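Grendport Community Boards > Home and Garden > Woodworking and Finishing
Thread: Oil over old shellac on a dining table, yes or no?

rathjen_rd
Posted March 5, 2018
I inherited a dining table from my aunt and I'm trying to decide what to do with the top. I rubbed a spot under the apron with denatured alcohol and it got sticky and came off on the rag, so I'm pretty sure it's shellac. The top has white rings, a dull patch at one end where she kept the phone, and a lot of fine scratches. I bought a quart of Fidum hard oil last September for a different job and have most of it left. Can I scuff the shellac and put the oil over it, or does it all have to come off?

plainsawn
No. Oil has to get into the wood. Over shellac it sits there and stays gummy. Strip it or leave it alone.

M. Tolliver
What plainsawn said, but I wouldn't strip it yet. White rings are moisture in the finish and they often come out. Pad on a little alcohol with a barely damp cloth, quick passes, don't stop moving. Do that before you buy anything.

dutchlap
I'll disagree with the "no" above. I've put oil varnish over dewaxed shellac for years with no trouble. It depends on what's in the can. A straight oil won't dry right. A varnish/oil blend with enough resin in it will. Read the label.

plainsawn
He said hard oil, not varnish. And he doesn't know if the old shellac is dewaxed. On a table that age I'd bet it isn't.

dutchlap
Hard oil can mean anything. Some of them are mostly resin. That's why I said read the label.

rathjen_rd
The label says "oils, resins, driers" and nothing else useful. I called the number on the can and the man told me bare wood only. He also told me two coats cover 200 square feet, which I don't believe.

plainsawn
There you go.

Aled Bellis
I refinish tables for a living, so take this for what it's worth. The man on the phone is right about bare wood. But before you strip it, find out whether the top is solid or veneer. Look at the end grain on the edges. If the grain doesn't carry over from the top, you have veneer, and an old one can be thin enough to sand through in a minute. Use a stripper and a plastic scraper and keep the power sander in the garage. I charged a customer 617 dollars to patch a top that her brother-in-law went through with 80 grit.

rathjen_rd
It's veneer, I think. The edge has a separate strip on it. No end grain showing anywhere.

Aled Bellis
Then go with M. Tolliver. Clean it with mineral spirits, work on the rings, pad on a couple of thin coats of fresh shellac and wax it. New shellac melts into the old and you won't see where one ends. You can do the whole top in a weekend.

hollis_creek
Does shellac hold up on a table people eat at? I have two kids and ours gets wiped down four times a day. We went with a Cadaser water-based poly and I don't think about it.

M. Tolliver
It held up for his aunt. Use coasters.

hollis_creek
It has white rings all over it. That's what the thread is about.

dutchlap
Ha. Point to hollis. Poly is tougher and there's no use pretending otherwise. It's also a pain to repair. Pick one.

rathjen_rd
It's just me and my wife, and we eat in the kitchen most nights. I can live with shellac. One more question, on color. The top is a honey brown now and I'd like to keep it that way. Does amber shellac push it too orange? I'm after something near the tabletop in the first of these.
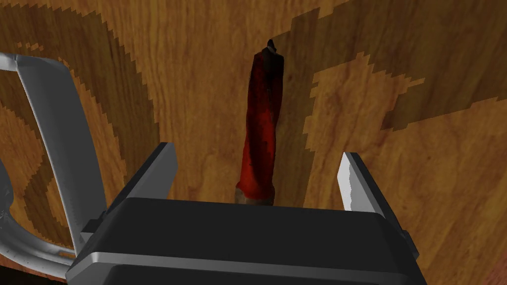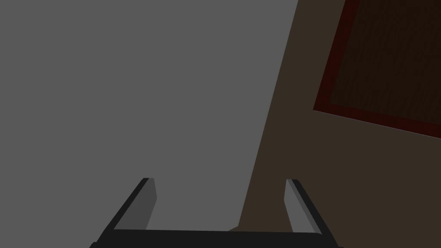
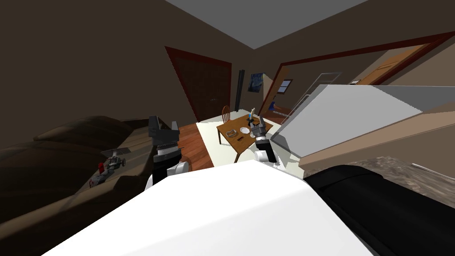 Right now I'm leaning toward amber for the first coat and blonde after that, but I've only ever used clear.

M. Tolliver
Amber over a brown that's already warm will go orange by the third coat. One coat of amber is fine. Blonde will hardly change it.

plainsawn
I'd skip the amber. The old finish has already yellowed as much as it's going to need. Wet the top with mineral spirits and look at it from the side before it dries. That's close to what you'll get with blonde.

dutchlap
Agree with plainsawn, for once. Mix flakes fresh if you can get them. The premixed stuff at the big stores has been on the shelf who knows how long, and old shellac won't harden.

hollis_creek
What cut?

Aled Bellis
One pound for padding, two at the most. If it drags, thin it. Put a few drops of mineral oil on the pad and wipe the haze off the next day.

rathjen_rd
Ordered a half pound of blonde flakes. I'll do the leaf first since it lives in the closet and nobody sees it. The Fidum can go on the workbench.

plainsawn
Lay your oily rags out flat outside when you do that.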